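Bundo Reading Room, language and computing thesis library: March walk-through

Fire door to Kornance stacks: OK. Closes by itself now, bless it.
Study desks, 29: OK, though 2 lamps flicker and I'd love them swapped before exam season. 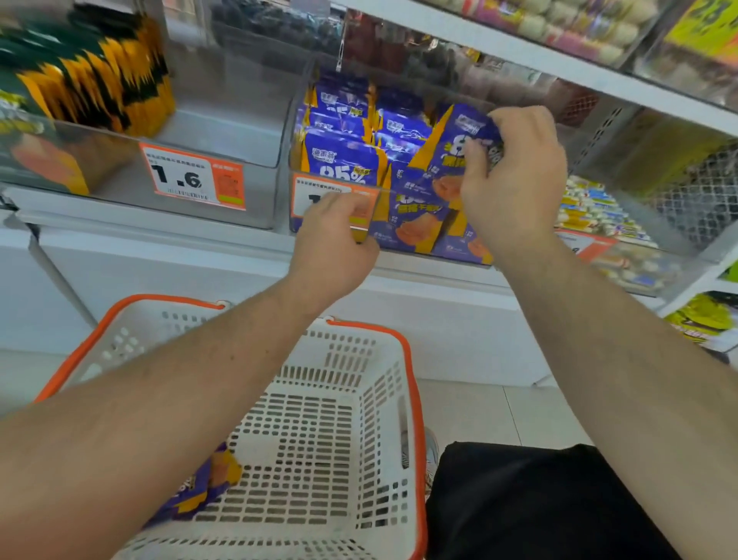

Purple snack packet and shopping basket at the shelf.

Extension cords: FIX. Four are daisy-chained behind the Jirkora terminals, and I do know how badly everyone needs an outlet!
Duman shelving, 325 lb limit: OK, bolts snug. 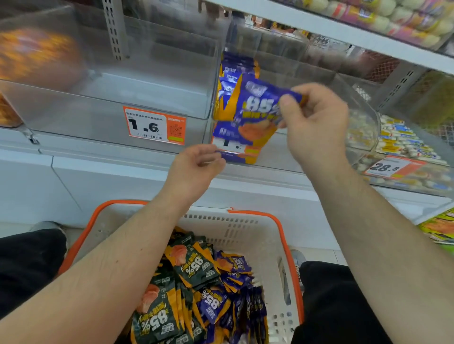
Snack pouch held over the price label.

Exit sign, east stairs: bulb on order.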